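Ilulow Cable Guard Kit for Two-Finger Grippers
Part no. ILU-674
Fits: Saston wrist brackets, single and dual arm cells
Availability: In stock, ships from our Galia warehouse

Overview

The ILU-674 replaces the original cable clip and strap supplied with Saston wrist brackets. It was developed after a fault in which the gripper cable worked partly out of its connector during repeated wrist rotation. The gripper lost communication while closed on a part and stayed closed. In one case the operator reached in to free the part while the arm was still enabled, the link came back, and the fingers opened against the side of his hand. He was bruised and returned to work the same shift.

We are recommending the kit for every cell that runs the original clip, whether or not the fault has shown up.

What goes wrong

The original clip holds the cable at a single point on the bracket. When the wrist turns past its normal working range, the free length between clip and connector goes tight and pulls on the plug at an angle. The plug has a friction fit with no locking collar. It does not fall out. It backs off a little each time, until contact is intermittent.

Signs to look for:

Gripper drops offline for a second or two and returns without a reset
Fingers stop partway through an open or close command
Fault log shows repeated timeouts at the same wrist angle
Polished or flattened patch on the cable jacket beside the clip
Cable label or marker sleeve has moved from where it was fitted

An intermittent gripper is often put down to software. Before changing any timeout settings, turn the wrist slowly by hand with the arm disabled and watch the plug. If it moves in its socket, the cable is under load. Lengthening the timeout will hide the fault and should not be used as a repair.

What the kit does

The kit adds a second anchor point, a locking collar for the plug and a spring guide that keeps a minimum bend in the cable. The load goes to the bracket, and the plug carries none of it. The locking collar closes over the existing connector, so the cable does not have to be replaced if the jacket is sound.

Kit contents

4 anchor clamps, nylon
1 locking collar, two halves
1 spring guide, 500 mm
18 cap screws, zinc plated (includes spares)
Marker sleeves, yellow
Fitting sheet and torque card

Spare collars and clamps can be ordered separately. The spring guide can be cut to length with side cutters. File the cut end smooth before fitting.

Fitting notes

Isolate the arm and lock out the supply. Holding the enable switch off is not enough. Support anything held in the gripper before you disconnect it, as some models release on loss of power and others do not.

Remove the old clip and discard it. Fit the first clamp to the bracket and the second upstream of the wrist joint, leaving a loop that stays slack at both ends of travel. Too little loop brings the original fault back. Too much can catch on fixtures or on the neighbouring arm.

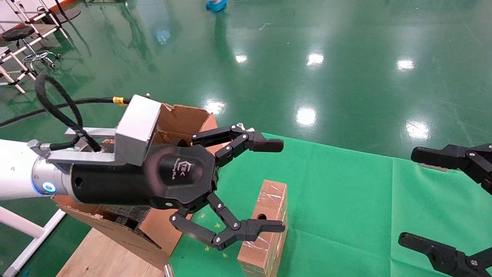

On dual arm cells, check the loop with both arms in their closest programmed position, then at the furthest. Do this at reduced speed with the guarding closed. If the loop can touch the other gripper at any point, shorten it and repeat the full wrist rotation check on that arm.

Run the cell at reduced speed for one shift and read the fault log before going back to production speed. Any further timeout means the plug or socket is already worn, and the cable should be replaced. Do not tape the plug in place.

Compatibility

Suits Saston straight and angled brackets. Ikeda brackets have a different hole spacing and need the adaptor plate, sold separately. Not suitable for vacuum tooling or for cables with moulded right-angle plugs.

Warranty and returns

Unused kits may be returned in the original packaging. Customers who bought a bracket with the original clip can claim one kit per arm at no charge. Have the bracket serial number ready when you contact the service desk, and include the colour of the marker sleeve if there is one.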